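The Mail Room

The copier on the second floor at Trerkik had been out of toner since morning, and Knut went down to see if anyone had ordered more. He was told to wait, so he waited. He stood by the mail slots and read the names.

His own slot was still there, with the old label on it. He had moved to the Mokgethi office in March and had not expected the label to last. He put his hand in and felt around. There was a flyer for a used car sale in Zovelville and an envelope with no stamp. The envelope was from Ida in accounts, who had retired. It said she owed him 49 dollars for the concert tickets and would he please come by her desk. Her desk had gone to somebody else a long time ago.

He folded the note and put it in his shirt pocket.

A woman he did not know came in with a mug and a textbook under her arm. She set both of them down on the small printer to free her hands and fed her pages into the big copier. It took them in one after another.

"You're the one from 37," she said.

"I was," Knut said. "They moved me."

"I have your room now. The window sticks."

"You have to lift it first. Then push."

She said she would try that. She asked if he wanted the things he had left in the bottom drawer. He had not known he left anything. A scarf, she said, and two keys on a ring, and a birthday card that nobody had signed.

He thought about the card. It had been for Ida. He had bought it at the drugstore on Codley Street and meant to pass it around, and then it was the day, and then it was the week after.

"I'll take the card," he said. "You can throw the rest out."

"The keys too?"

"I don't know what they open."

The copier stopped. She squared up her pages on the counter and went out with them, and he could hear her shoes on the stairs. She had left her mug and her book behind. He thought of calling after her, but he did not know her name. He looked at the labels on the slots, and any of them could have been hers.

He found a pen in his jacket and borrowed a sheet of paper from the tray. He wrote Ida's name at the top. Then he stood there with the pen, and the toner did not come.
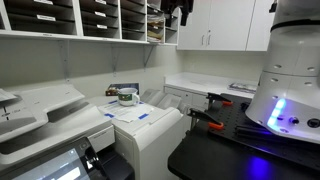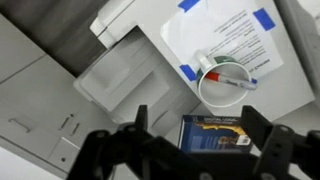
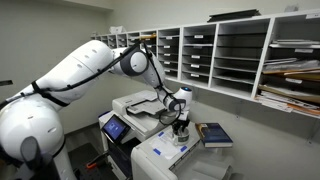 Story by Sieglinde Kettler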